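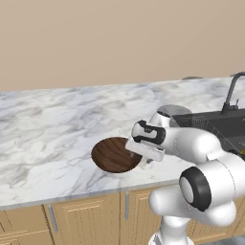

Round wooden board on a marble countertop.

She picks up on the first ring and says she has until the next delivery. So we get going.

The subject is renting out a kitchen. She runs Flastach, a shared kitchen on the back side of Drumico, where small food makers pay by the hour to cook, pack and get out. Jams, hot sauce, a lot of granola. She opened in May, two years after she first started looking for a space.

"Two years of looking at bad drains," she says. "I can tell you about every floor drain in this town."

Why so long? Money, mostly. Then the grease trap. The first building had none, the second had one nobody could find on the plans, and the landlord of the third wanted the rent up front. She signed on the fourth. It used to be a print shop and the front room still smells of ink when it rains.

The rate is $57 for a half day. No membership, no deposit on shelves. She started with memberships and dropped them inside of a month.

"People got mad at themselves. They'd pay, then they wouldn't come, then they'd avoid my calls. It's like a gym. I don't want to be a gym."

So now it's pay and cook. Cold storage is extra, dry storage comes free up to one shelf. Labels have to face out. She is strict on that one, she once spent a whole morning hunting for a tub of tahini that had its back turned to her.

I ask who rents. Mostly people with day jobs, she says, and a few who quit them. One baker came from Jugah, a long drive, because the kitchens there want a year's contract. A pickle maker takes the early slot and is gone before the coffee is on. There's a waiting list for evenings and almost no one wants early afternoon. She has tried discounts. Didnt help.

"Everybody thinks they're going to cook at two in the afternoon. Then the kids get out of school." 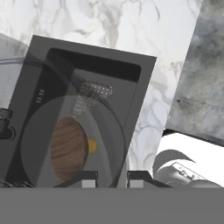

What do first timers get wrong? She doesn't stop to think.

"They scale the recipe by multiplying. You can't do that with salt, you can't do it with baking soda, and you really can't do it with cook time. I've seen a whole batch of apple butter go down the sink. Well, not the sink. I don't let them put it in the sink."

Also jars. They buy the pretty ones in small boxes and pay twice what they should. She sends them to Comell, a packaging wholesaler across the river, where the smallest order is 592 jars. Sounds like a lot. Two makers can split it and she'll hold the pallet for a week.

Insurance comes up and she groans. Each renter needs their own policy, and a food handler card, and she keeps copies of both in a binder by the door. The county came by once without calling. She handed over the binder, they flipped thru it, and asked where she bought her mop rack.

Is it making money? "It's making rent." She'd like a second oven before the holidays and she has a used one in mind. The price is still being argued over.

There's a beep in the background, a truck backing up. One last thing, I say, what would she tell someone who wants to open a place like hers?

"Check the drains. Go in with a bucket of water and pour it out on the floor and stand there and watch. The realtor will hate it." More beeping. "I have to sign for this, call me tomorrow if you need the hours."

I did call. Open six in the morning to ten at night, booking by phone or at the front desk.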